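Speaker notes: Can machines do the chores yet?
Sarnwood Centre, November programme
Speaker: Jasmina Georgiou
Session chair: Dušan Čierny
Running time: 30 minutes, questions included

Opening (slide 1)

Thank the chair and the Centre. Explain that the talk is addressed to those who run homes, workshops and small stores, and that no technical background is assumed.

State the question plainly. Machines have washed our clothes and our dishes for decades. The question this evening is whether a machine can do the work that surrounds those machines: picking things up, putting them where they belong, and noticing when something has been left in the wrong place.

Give the short answer early, as the audience will want it. Some of this work can be done, slowly, in rooms that have been arranged for it. Most of it cannot yet be left to a machine without a person nearby.

What we mean by a chore (slides 2 and 3)

A chore is rarely one task. Clearing a desk involves deciding what is rubbish, what belongs in a drawer and what the owner will want to find exactly where it was. A person makes these decisions without effort and would struggle to write them down.

The same holds on the shop floor. The assembly step is usually well described. The tidying at the end of the shift is not - it appears on the rota as a single line, and each worker does it differently.

Remind the audience that factory robots have long been reliable because the parts arrive in the same position each time. In a home, nothing arrives in the same position twice.

The tidying trial (slides 4 to 6)

Introduce the Cendotside trial. The team drew up a list of 18 small jobs, all of them done on or near a table. They included putting a pen in a pot, coiling a cable, moving a game pad to a shelf and wiping down a surface. Each job was judged by a member of staff who asked one thing: would I have to do this again myself?

Six of the jobs met that standard on most attempts. These were chiefly jobs in which a single firm object had to be moved a short distance. Four were abandoned before the end of the trial, all of them involving cloth or cable. The remainder fell in between, and these deserve most of our time.

Pause here for the slide to be read.

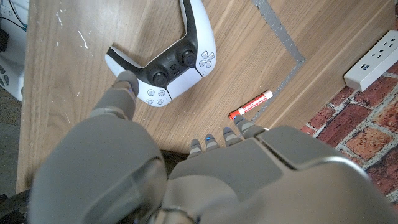
Turn next to the matter of grip. A hand with several fingers can, in principle, hold most of what we hold. The difficulty lies in choosing where to take hold. A pen lying flat offers very little to grasp, and a person will often roll it or slide it to the edge of the table first. A game pad has a curved body, sticks that move and buttons that ought not to be pressed. It can be lifted in many ways, few of them suitable for setting it down neatly on a shelf.

Mention touch. We know at once when something is slipping and we tighten our hold before thinking about it. Machines are improving in this respect, but the trial staff still recorded dropped objects as the most common fault.

Speed should be dealt with frankly. If a questioner asks whether a person would have been quicker, the answer is yes, in every one of the jobs on the list.

The shop floor (slides 7 and 8)

Move to the visit to Van Wijk, where the packing area was used for a similar exercise. Returning hand tools to a marked board went well. Sorting mixed fixings from a tray did not. The supervisor's remark is worth quoting: "It saved me the walking, and gave me the checking."

Note that marked places helped a great deal. Where each tool had an outline, the machine made fewer mistakes, and so did the staff. Firms considering such equipment may wish to begin with the labels and outlines, which cost very little.

Refer briefly to Urico, the planning software used at both sites. Do not go into detail. If asked, say that it decides the order of the jobs and has no part in moving the arm. Refer further questions to Dušan.

Safety and supervision (slide 9)

A person was present throughout both exercises and could stop the equipment at any time. This should be regarded as a condition of the work for the present. A machine that is gentle with a pen may still be strong enough to trap a finger - and homes contain children, pets and hot drinks.

Closing remarks (slide 10)

Return to the question in the title. Advise the audience to ask of any product which chores it can finish without help, in whose home this was shown, and how often it had to be put right.

Invite questions. Dušan will take the microphone to the back of the hall first. The printed list of jobs is on the table by the door, and copies should be left for the evening group.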